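March, card picking, hand controller notes

Continuing from Kenna's branch. Goal for the session: find out why the hand closes late on single cards, and get the perception node off the laptop's critical path. 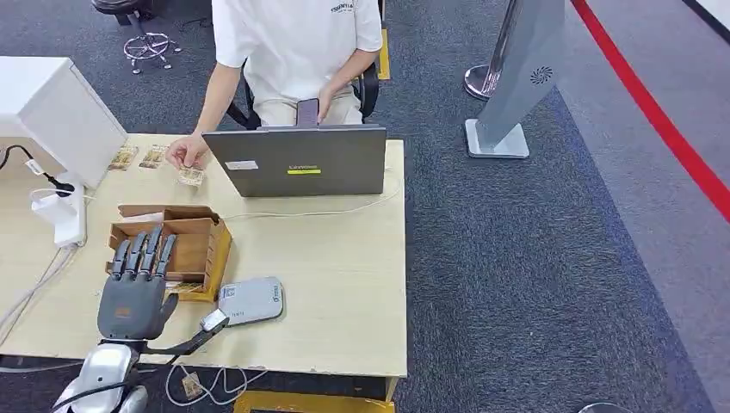 The late close is a timing problem between three processes, and I spent the morning proving that before touching any gains. Pirkine (planner) sends a grasp target, Bustum (hand controller) turns it into joint trajectories, and Gotano (card detector) keeps revising the card pose while all this goes on. Bustum accepts a revised pose right up to the moment of closing, and each revision restarts the finger trajectory from the current joint positions. If the revisions keep coming, the fingers keep starting over. The bad case is the one we have on the desk now, one card at the front lip of the open box, right by the fingertips, with stacks of the same tan cards behind it. Gotano sees the lip card and the stack front as candidates for the same object and flips between them. The two cards lying flat on the left by the white boxy object are no trouble at all, good contrast and nothing behind them.

## Logging

Turned on full message tracing in all three nodes. The laptop clock and the arm controller clock disagree by enough to matter, so I stamped everything on receipt in Bustum and ignored the sender stamps. Should have done this last month.

What the trace shows for a bad attempt:

- Pirkine sends the target, Bustum acknowledges right away.
- Gotano publishes a pose update, Bustum replans.
- Another update, small shift toward the stack. Replan.
- Same again, shift back toward the lip.
- Watchdog gives up and opens the hand.

In a good attempt there are one or two updates and then the close goes through. Nothing else differs. Motor currents look the same, joint errors look the same, no dropped packets on the hand bus. I had been blaming the thumb for this because it is the last joint to arrive, but it arrives last in the good attempts too.

## Change 1: freeze the pose

Added a latch in Bustum. Once the palm is within the pregrasp tolerance, pose updates are stored but not acted on until the grasp ends or is aborted. The parameter is `latch_on_pregrasp`, default true. If the stored pose ends up more than 5 mm from the latched one, Bustum aborts and asks Pirkine for a new approach.

I first wrote the check against the last update only. With the detector flipping, that aborts or doesn't depending on which message happened to come in last. Changed it to the median of the stored updates.

Ran 16 attempts on the lip card with the latch on. The fingers no longer restart, and the trace is clean in every one. There were still two aborts where the median really did sit over the stack. Those are Gotano's fault and the abort is the right behavior.

## Change 2: detector rate

Gotano was set to 60 Hz for the demo and left there. The model can't keep up with that on the laptop, so frames queue and the poses come out old. Two things to fix:

1. Queue depth to one, drop anything older.
2. Publish the capture time of the frame, not the time inference finished.

Item 1 is done. Item 2 is half done: the field is in the message but Pirkine still reads the old one. Kenna owns that part of the planner, left her a note in the ticket.

With the queue fixed, CPU load on the laptop came down to roughly 90 percent with the visualizer open. Still too high. Closing the visualizer helps a lot. It redraws the whole cloud on each update whether anything moved or not.

## Candidate flipping

The real fix is to stop the detector from treating the lip card as part of the stack. Ideas, in the order I would try them:

- Carry the track ID through to the planner so that Pirkine asks for a particular card and gets updates for that card only. At the moment it asks for "nearest card", which is an open invitation to flip.
- Use the box's front edge as a plane. Anything in front of it is a loose card, anything behind it is stack. Needs a box pose, which the Vidal calibration tool can give us if the flaps stay folded outward. With the flaps up it fits the plane to the wrong surface.
- Retrain with more lip cases. Slow, and I don't want to hide the tracking problem with it.

Started on the first. The ID is already in the detector's internal state, it just gets thrown away in the conversion step. Added it to the message and to the bag converter. Old bags load with ID set to -1, and replay treats that as "any card", so the regression set still runs.

## Person in the workspace

Also checked what happens when someone reaches across from the far side and picks up a card during planning. The detector drops the card as soon as the fingers cover part of it, then reports it again as a new object at the height of the hand. Pirkine will plan to it. Speed limits and the separation check in the arm controller are independent of all this and I have not changed them, but the planner should not be proposing it in the first place. Added a height gate: a candidate more than a card stack above the desk plane is rejected. It breaks for cards on top of a full box, so the gate has to use the box height when the box is the source. Flag is `gate_by_source`. Only tested in replay.

## Open

- Pirkine to read capture time (Kenna Forsyth).
- Merge the latch after the regression set passes on her machine as well as mine.
- Sync clocks properly between the laptop and the arm controller. Receive stamps are fine for debugging, no good for anything moving.
- Abort message should say which check failed. Right now all of them come out as `GRASP_FAILED` and I have to go to the trace each time.
- Visualizer: redraw on change only, or move it to another machine.
- Watchdog timeout is hard-coded in two places with different values. Left alone for now, wrote both down in the config comments.

Branch pushed, traces are in the shared folder under `lip_card`. Next session starts with track IDs in Pirkine.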